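Fostness Trade Linen
Home > Towels > Terry > Bath > Kastard

Kastard Bath Towel, Gray
Item no. 3617

Pack of 4
In stock, ships from the Lund warehouse
Sign in to see trade prices

Description | Specifications | Care | Folding and storage | Ordering

Description

Kastard is a plain terry bath towel for guest rooms, swim clubs, gyms and rental apartments. It is woven with uncut loops on both faces and has no dobby border, stripe or woven logo. The surface is the same from end to end, so the towel can be folded with either face out and hung from either end.

The pile is ring-spun cotton. The ground warp is a cotton and polyester blend, used to hold length through repeated machine drying. All of the polyester is in the ground. None of it is in the loops, and it does not come into contact with the skin in normal use.

The gray is a vat-dyed mid gray. It replaces the earlier slate color, which was reactive-dyed and is no longer woven. The two colors do not match. Customers with slate towels in circulation should keep them in a separate room group or use them up before changing over.

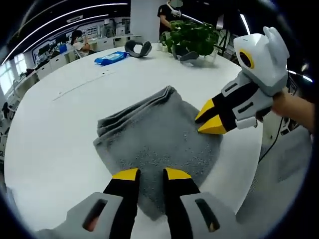 Gray terry towel, folded, on a round white tabletop.

Specifications

Item number: 3617
Range: Kastard
Product type: bath towel, terry, looped both sides
Color: gray
Length, finished: 59 inches
Weight per towel: 694 grams, conditioned
Pile: ring-spun cotton, single yarn
Ground: cotton and polyester blend
Weave: three-pick terry
Side edges: turned and lockstitched
End hems: double-turned, lockstitched, backtacked at corners
Hanging loop: none as standard, see Options
Care label: woven, sewn into one end hem
Pack quantity: 4
Packing: paper band, recycled carton

Length is measured flat and relaxed, before first wash. Weight is the mean for a production lot after conditioning in a standard atmosphere. Single towels from the same lot can weigh slightly more or less than the mean. For linen charged by weight, use the laundered weight from your own scale and not the figure in the table.

Construction notes

Three-pick terry locks each row of loops with three weft threads. It is the usual weave for bath towels in this weight class. A four-pick weave holds the loops more firmly but gives a stiffer cloth and dries more slowly. Fostness offers four-pick terry in the Zetero bath mat range, where stiffness is wanted.

The side edges are turned and stitched. Many towels in this class have a plain selvage at the side, left as it comes off the loom. A plain selvage costs less and lies flatter in a stack. It is also the first part of the towel to fray. On Kastard the side stitching uses the same polyester core thread as the end hems, and both are dyed to match the cloth.

Corner backtacks are short and dense. They can feel hard to the touch on a new towel and soften after several washes.

Shrinkage

All terry shrinks in the first washes. Most of the change in Kastard takes place in the length and is complete by the fifth cycle. The width changes very little. Allow for shrinkage when sizing rails, shelves and dispensing lockers, and measure a washed towel before fixing any shelf spacing.

Drying at high heat to zero moisture increases shrinkage and shortens the life of the cloth. Stop the dryer while the hems are still slightly damp and leave the load in cool-down.

Absorbency

New towels carry a small amount of softener from finishing and do not reach full absorbency until they have been washed. Wash before first use. Two washes are better than one if the schedule allows it.

Loss of absorbency in older towels is nearly always a buildup of softener or detergent. To strip it, run one full cycle with no detergent and no softener, then one normal cycle at a reduced dose. Repeat if water still beads on the surface.

Care

Machine wash warm or hot with similar colors.
Wash separately for the first two cycles.
Fill the drum loosely. Terry takes up a large volume of water and an overfilled drum will not rinse clean.
Do not use chlorine bleach on this color.
Oxygen bleach may be used at the dose given by its maker.
Fabric softener is not recommended. If used, limit it to one cycle in every five.
Tumble dry medium.
Do not iron. Do not dry clean.

Benzoyl peroxide, found in many acne creams and face washes, will leave pale orange or yellow marks on gray terry. These marks are a loss of dye and cannot be washed out. Sites with a high rate of such damage should consider the white version for face and hand sizes and keep gray for bath size only.

Pulled loops are a normal result of use. Trim a pulled loop level with the pile using sharp scissors. The ground weave is not affected and the towel will not run. Do not pull the loop through to the other side.

Folding and storage

Either of two folds suits this size.

Shelf fold. Lay the towel flat and smooth it outward from the middle. Fold in half across the length, then in half again the same way. Fold the result in thirds. Place on the shelf with the closed edge facing out.

Rail fold. Fold in thirds along the length, bringing both side edges toward the middle so that neither one shows. Hang over the rail with the ends level.

Fold on a smooth, clean, dry surface that is larger than the folded towel on all sides. Rough wood and unsealed board will catch the loops. Table height matters more than table shape in a busy linen room, and a surface at elbow height suits most staff. Smooth out ridges in the lower layer before making the second fold, as they will show as a hump in the finished stack.

Store folded towels away from direct sun. Gray is a stable shade but stock left beside a window for a full season may fade along the exposed edge. Rotate stock by placing clean towels at the bottom of the stack and drawing from the top. Do not store in closed plastic unless the towels are fully dry.

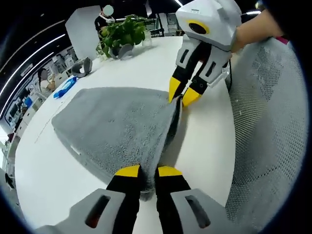

Options

Hanging loop. A cotton tape loop can be sewn into the center of one side edge or at one corner. State the position on the order. Loops are added in Lund before packing and extend the delivery time by one week.

Laundry chip pocket. A small closed pocket in the end hem, on the side opposite the care label. Chips are not supplied. Check that your chip fits by asking for a pocket sample.

Woven name label. One or two lines of text, black on white or white on gray. The minimum order for labels is set by the label weaver and is shown at checkout.

Embroidery is not offered on this range. A dense motif distorts the three-pick ground and the area behind it does not dry at the same rate as the rest of the towel.

Related items

Kastard Hand Towel, Gray
Kastard Face Cloth, Gray
Kastard Bath Towel, White
Zetero Bath Mat, Gray
Zetero Bath Mat, White

Kastard and Zetero grays are dyed to the same standard but on different cloth. Under warm lighting the mat will look a little darker than the towel.

Ordering

Towels are sold in full packs only. Cartons hold several packs and are sealed by dye lot, with the lot number printed on the short side of the carton. For a single site, order enough for the whole changeover at one time and ask for one lot. Fostness will hold a lot for a confirmed order but will not hold it against a quote.

Samples are one towel per customer, unwashed. A washed sample can be sent on request and takes longer. Samples are not charged but freight is.

Returns are accepted for unwashed towels in their paper bands. Washed towels can be returned only for a fault in weaving, dyeing or sewing. Send a clear photo of the fault and of the care label, which carries the lot code, before sending anything back.

Delivery

Orders placed before noon on a working day leave Lund the same day. Orders with options leave when the sewing is complete and are not split unless you ask. Pallet orders are delivered to the curb. A tail lift must be booked in advance, and the driver will not bring goods past the first door.

Product changes

The side edge stitching was changed in May from chainstitch to lockstitch. The item number is the same. Cartons from before the change may still be supplied until stock is used up, and the two versions can be mixed in use.

Downloads

Specification sheet, Kastard range
Care sheet for linen rooms, one page
Color card, order by mail only

Page last revised 5th June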